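Simulated kitchen study tests when a robot should trust its wrist camera

2020-11-03 – Research news

A research group at Natisska has released results on a control method for small kitchen tasks in which a robot arm decides, step by step, how much weight to give each of its camera views. The work was done in simulation. The test tasks include turning stove knobs, opening drawers and pressing toaster controls, all in a rendered kitchen called Rirlow.
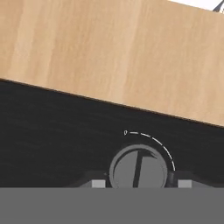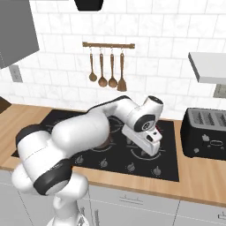
Rirlow, the simulated kitchen: a stove knob at close range, and the arm at the cooktop.

The method, named Butex, addresses a common problem in learned manipulation. Policies trained from demonstrations usually receive several images at every time step, one from a camera near the gripper and one or more from fixed positions in the room. The images are encoded separately, the results are joined, and the network is left to work out which of them matters. In practice the network often settles on one view early in training and makes little use of the others.

For knob turning this causes trouble in both directions. A view from across the room gives the position of the arm relative to the stove, but a control knob covers only a small patch of the image and its pointer can be hard to resolve. A close view shows the dial and its markings at a useful size. It also loses part of the target behind the gripper as the hand closes in, at the stage where small errors in position have the largest effect.

Butex adds a small gating network between the image encoders and the action head. The gate takes the joint positions of the arm and a compressed version of each view and outputs one weight per view. The weights are recomputed at every control step. No labels are supplied for the gate. It is trained together with the rest of the policy, with an added term that penalizes rapid switching between views. Early versions without that term produced visible jitter in the commanded wrist motion, and the group reports that most of those runs ended with the fingers sliding off the knob.

Training used 1,000 simulated demonstrations spread over 14 tasks. Lighting, counter finish and the starting pose of the arm were varied between demonstrations. The layout of the kitchen was held constant. Each task had its own success test, written in terms of the state of the simulator. For a stove knob, the test required the dial to pass a set angle and stay there after the gripper let go.

On the knob tasks, the policy with gating succeeded in 77 percent of trials. The same policy with the gate removed and all views given equal weight succeeded in 49 percent. Both versions had the same encoders, the same training data and the same number of training steps. The gap was smaller on drawers, where the handle is large and a fixed view is often enough. On the toaster tasks the two versions could not be separated with the number of trials run.

The recorded gate values follow a consistent pattern. During the approach, most of the weight goes to the fixed views. It shifts toward the wrist view once the hand is near the front edge of the cooktop, then moves partly back after contact. The authors read the second shift as a response to occlusion – the fixed views regain value when the hand covers the dial – but they note that joint positions alone could produce a similar curve. A version of the gate given only joint positions recovered part of the improvement and did worse when the starting pose was changed by a large amount.

Failures were sorted by hand. The largest group involved selecting the wrong knob in the row, usually a neighbor of the target. Gating did little for these cases. The error is made while the arm is still some distance away, and by the time the wrist view is informative the hand is already lined up with the wrong dial. A second group involved correct contact followed by too little rotation. The remaining failures were mostly collisions with the counter edge above the knobs, which the policy has no explicit model of.

The paper lists several limits. All results come from one kitchen layout and one arm model. Rendered images are cleaner than camera images, and the glare of a real glass cooktop is not reproduced. Contact between the fingers and the knob is simplified in the simulator, so the torque needed to turn a dial should not be taken as realistic. No transfer to physical hardware was attempted.

Compute cost is modest. The gate adds little to the size of the network and did not change the control rate in the group's tests. Adding a further camera requires retraining the gate, although the existing encoders can be kept frozen while this is done.

The Rirlow scene files, the demonstrations and the training code are hosted on the Rajput server under a research license. Trained weights are available for the knob and drawer tasks only. A second release, planned for later in November, will add alternate cooktop layouts and a script for replaying gate values alongside the recorded camera views.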